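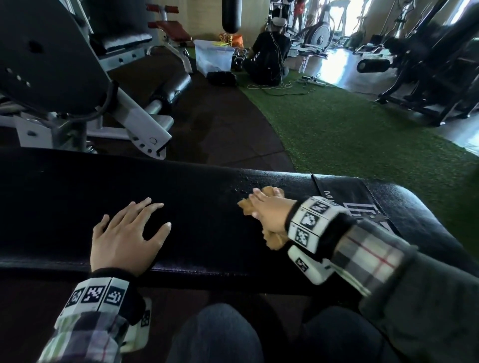 Mit Wasser dürfe man an Bilderbücher grundsätzlich nicht heran, hieß es in einem Kommentar zum letzten Beitrag, da helfe nur der Radiergummi, und wer das Buch liebe, lasse die Flecken eben drin. Für Bücher mit offenem Papier stimmt das. Für die meisten Pappbilderbücher ist es zu streng.

Zuerst prüfen, was man vor sich hat. Glänzt die Seite und perlt ein Tropfen in der unteren Ecke ab, ist sie beschichtet und verträgt ein nebelfeuchtes Tuch. Zieht der Tropfen ein, wird trocken gearbeitet. Der Einband kann beschichtet sein, das Innere nicht. Also beides testen.

Beschichtete Seiten

Auf einen halben Liter lauwarmes Wasser kommen zwei Tropfen Spülmittel. Tuch eintauchen, kräftig auswringen, von der Mitte zum Rand wischen. An den Kanten liegt die Pappe offen, dort quillt sie zuerst. Nachwischen mit klarem Wasser, gleich abtrocknen, Buch aufgefächert hinstellen. Auf die Heizung gehört es nicht, sonst wellt sich der Rücken und die Seiten lösen sich vom Gewebe.

Marmelade und Brei lässt man antrocknen und hebt sie mit einer alten Plastikkarte ab. Buntstift geht meist mit einem weißen Radiergummi weg. Filzstift bleibt auf unbeschichtetem Papier drin.

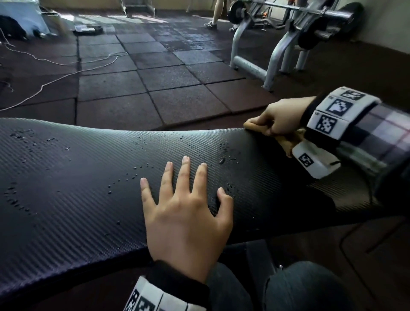
Klebereste von Preisschildern löst man mit etwas Speiseöl auf einem Wattestäbchen, fünf Minuten warten, abreiben, mit Spülwasser nachgehen. Das gilt wieder nur für beschichtete Einbände. Auf Leinen gibt Öl einen Fleck, der größer ist als das Etikett war. Dort den Aufkleber lieber mit dem Föhn auf niedriger Stufe anwärmen und langsam abziehen.

Risse und lose Seiten

Normales Klebeband wird nach ein paar Jahren gelb und hart. Besser ist säurefreies Reparaturband, ich nehme das von Drekodar in der Breite von 2 cm. Den Riss erst ohne Band zusammenlegen, bis das Bild wieder passt, dann von innen nach außen andrücken. Bei Pappseiten, die sich in Schichten spalten, hilft Buchbinderleim, dünn mit dem Pinsel. Backpapier auf beide Seiten, schwere Bücher obendrauf, über Nacht liegen lassen. Holzleim geht zur Not, er trocknet aber steifer.

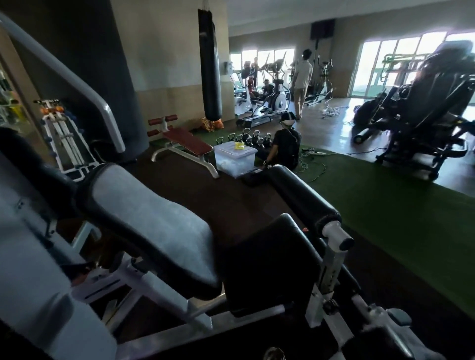
Fehlende Klappen bei Klappenbüchern lassen sich aus Karteikarten nachschneiden. Das Scharnier macht man aus demselben Reparaturband, einmal vorn, einmal hinten.

Muffiger Geruch

Bücher vom Flohmarkt oder aus dem Keller stecke ich mit einer offenen Schale Natron in eine Kiste mit Deckel. Nach zwei Wochen riechen sie meistens neutral. Das Natron darf nicht auf die Seiten rieseln. Bei sichtbarem Schimmel lohnt der Aufwand nicht, so ein Buch kommt weg, bevor es die anderen ansteckt.

Aufbewahren

Bei uns sind es inzwischen mehr als 84 Bilderbücher, und die großen Formate machen die meiste Arbeit. Sie stehen in einem niedrigen Salano-Regal, nicht zu eng, damit beim Herausziehen niemand am Rücken reißt. Ganz dünne Hefte kommen in einen Stehsammler. An der Außenwand im November ein paar Zentimeter Luft hinter den Büchern lassen.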